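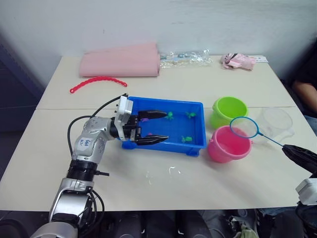
How does a robot learn to go fishing?

If you have ever scooped a toy fish out of the bathtub, you probably didn't think very hard about it. Your eyes found the fish, your hand moved over, and that was that. For a robot it is a much bigger job, and the kids in the Cistbridge after-school robot club have spent most of the year finding out how big!

The club has 11 members and a pretend pond, which is a shallow blue tray with little green fish in it. One robot arm reaches into the pond. A second arm holds the net – a small one with a blue ring and white mesh, just the kind you might take to the beach. The members call their project Flarnar, a name Yaqin Gu made up on the very first afternoon.

A robot arm bends at its joints, a bit like you bend at your shoulder, elbow and wrist. At the end it has a gripper with two long fingers. Try picking up a grape using only two pencils and you will soon see why this takes practice (and why it is a good idea to have more than one grape).

So how does the robot learn? Mostly by being shown. A club member guides the arms through the whole job, slowly, and the computer saves every move. Then they put the fish in new places and do it again, and again after that. By August the club had saved 1,617 tries. Haoran Cai says the fish near the corners are the hardest, and he has done more than 50 of those himself.

When there are lots of tries to learn from, the computer starts to find what they have in common: look for the fish, move above it, go down gently, close the fingers. Then the arms get a turn on their own, with a grown-up close to the stop button.

Sometimes the robot grabs nothing at all and carries it very carefully to the net. Shiyu Fang keeps a notebook of these misses, with drawings, and the club reads it together before choosing what to practice next.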